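5. Recording wiping examples

Read section 4 first. The hand-held gripper must be charged and paired with the Skuvis recorder before you start.

5.1 Open a new session and choose Wiping from the task list. Enter your initials and the station number.

5.2 Hold the cloth in the jaws with a single fold between the pads. Close the trigger until you feel the second stop.

5.3 Bring the gripper up to the appliance and wait for the short tone. Anything you do before the tone is not kept.

5.4 Wipe curved surfaces from the top down, in slow overlapping strokes. Keep the pads level with the surface as it bends away from you.

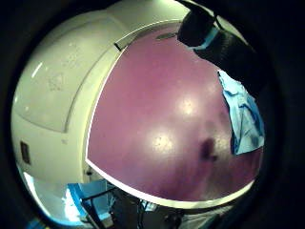 5.5 When the stroke is finished, lift the cloth clear, hold still for a moment and press Stop. Each example should last no longer than 118 seconds.

5.6 Mark the example Good, Poor or Discard. A dropped cloth is Poor. A knock against the housing is Discard.

Note: Shiny panels throw back the room lights. Change your angle between examples so that the reflections do not always fall in the same spot.

Note: A full set for one appliance is 400 examples. Change the cloth between sets.

Caution: Unplug the appliance before wiping near slots or seams. Do not use spray.

Caution: Do not edit the session file by hand. If the recorder shows code 1648, stop work and tell Xiaoyan Tan or Domingo Pereyra.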